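How to check a crime figure before you share it

Posts saying offences in Brullon are "up 30 per cent" rarely say since when. Look for the start date first. No date, no claim.

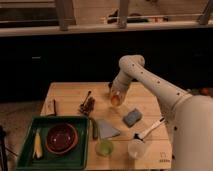
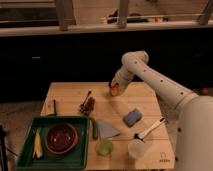
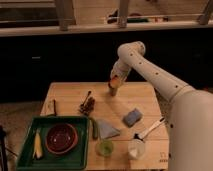
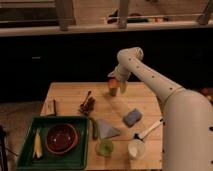
Next, find the raw count. A jump to 207 from around 160 sounds grim – until you see that Dagdag changed how it logs minor thefts. Then ask who was charged and who was convicted. Posters love to mix the two.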